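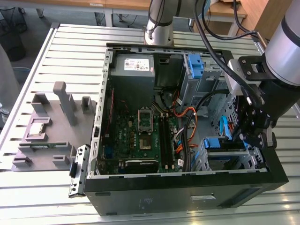 How a Robot Learns to Build a Computer

Kiri Maihi and Kibet Mabula share a workshop in Rasville. They are teaching two robot arms to put parts into an old desktop computer. They call the project Unasska.

People can find a small part by looking and feeling. A robot arm needs more help. That is why each part starts in a holder called a fixture. Kiri made hers on a 3D printer. Every part has its own spot, so the arm can go back to the same place each time.

Two of the parts are:

CPU – the chip that does the computer's thinking. It sits in a square holder on the motherboard called a socket. A metal frame closes over it.

RAM – a long, thin board that holds what the computer is working on right now. It slides into a slot with latches.

The arm picks up parts with a gripper, which works a bit like a finger and thumb. If it squeezes too hard, a part can break. If it squeezes too softly, the part can slip.

Kibet writes the program that tells the arms where to move. He changes one thing, runs it again and writes down what happened. His notebook lists some 2,000 tries, and the RAM still goes in crooked now and then.

The computer is always unplugged before work begins.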